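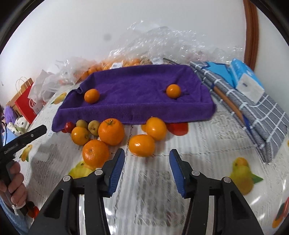

Section 2. Laying the fruit table

Read section 1 first if you haven't unpacked the kit. This bit covers cloth, towel, tray, fruit, in that order. Most of the phone calls we get are from people who put the fruit out first and then have to lift it all off again.

You will need:
the printed cloth
a terry towel (purple if you've got the Fedance kit, any plain colour otherwise)
the tray
fruit, mixed sizes
clear bags
a damp cloth and a dry one

Table top should be 100 x 100 cm or bigger. Smaller works but things roll off.

2.1 The cloth

1. Wipe the table. Dry it properly.
2. Shake the cloth out, printed side up. If the lettering is backwards it's the wrong way up.
3. Turn it so the words read the right way from where you'll be standing. The mango pictures have the name next to them in blue, 芒果 and then mango, easy to spot.
4. Smooth from the middle outwards. Don't pull on the corners.
5. Check the overhang, same on all sides near enough.

Note: the cloth comes folded and the creases stay in for a day or two. Cool iron on the back only. Not on the print.

Note: people ask if the real fruit has to match the printed fruit. No. Lemons on the cloth, tomatoes on the table, fine. Put the fruit wherever suits.

2.2 The towel and tray

1. Set the tray across the middle of the table, long side facing you. Leave 40 cm clear in front of it, that's where the loose fruit goes.
2. Drape the towel over the lot. Let the front edge hang down on to the cloth.
3. Flat top wanted: pull the towel taut and tuck it under at the back. Hollow wanted: push the towel down into the tray with the flat of your hand, get it right into the corners.
4. Run a hand along the long side and flatten the worst of the creases. One or two left over won't matter.

CAUTION: don't use a towel straight from the wash unless it is bone dry. Damp towel marks the cloth and soft fruit goes off underneath it.

CAUTION: tray not to overhang the table. Ever.

Old Bomex trays are a bit shorter than the new ones and the towel will bunch at the ends. Fold it once lengthwise before draping. Replacement trays are on the Kurek order form, last page.

2.3 Putting the fruit out

1. Sort by size before you start. Big oranges, small oranges, then apples, small pears and so on, tomatoes last.
2. Big ones first, on the cloth in front of the towel. Close together but not stacked.
3. Fill the gaps with the small stuff.
4. Tomatoes go up against the towel where they can't be knocked. The hanging edge makes a decent cushion.
5. A couple of small oranges up on the towel if you've gone for the flat top. Press them down gently so they settle into the pile.
6. Step back and look at it from the other side of the table. Move anything that's near an edge.

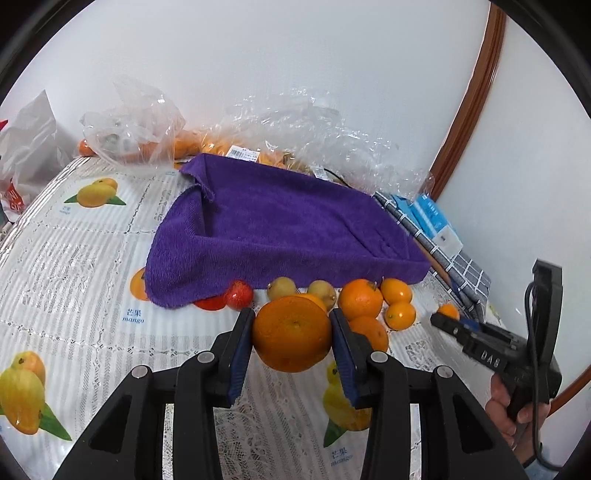

When you pick fruit up, one piece at a time, hold it at the sides round the widest part. Lift straight up, then across. Dragging it over the cloth rucks the cloth up and everything else moves with it. Large oranges take a fair bit of handling, tomatoes don't, so ease off with those.

2.4 Moving fruit into the tray

1. Make sure the towel is pushed down and the hollow is clear.
2. Start at the far end and work back towards yourself.
3. Lower each piece in, don't drop. Even a short drop bruises a pear.
4. Heavy at the bottom, light on top.
5. Stop when the fruit is level with the sides.

Note: anything soft, split or leaking goes straight in a clear bag and off the table. Wipe the spot before you carry on.

2.5 Clearing up

1. Fruit off first, then towel. Shake the towel outdoors.
2. Wipe the tray, dry it, store it flat.
3. Spot clean the cloth with the damp cloth. Citrus juice wants dealing with the same day or it leaves a ring.
4. Roll the cloth round a tube instead of folding, if you have a tube.

Wash the towel on its own the first time, the colour runs. After that it can go in with other darks.

If something goes wrong

Fruit rolling forward: table isnt level. Fold a bit of card under the front legs.
Towel slipping: tuck more under at the back.
Cloth sliding about: table top still wet, or polished. Lay a thin rubber mat under it.
Print rubbing off: stop ironing the front, see 2.1.

Changed since the January sheet: the tray now goes down before the towel, not after. Steps in 2.4 rewritten by Wanda Mazurek. Spare cloths and towels, ask Fatima Akande at Verkenix, and say which size you want becuase there are two.

Section 3 covers vegetables.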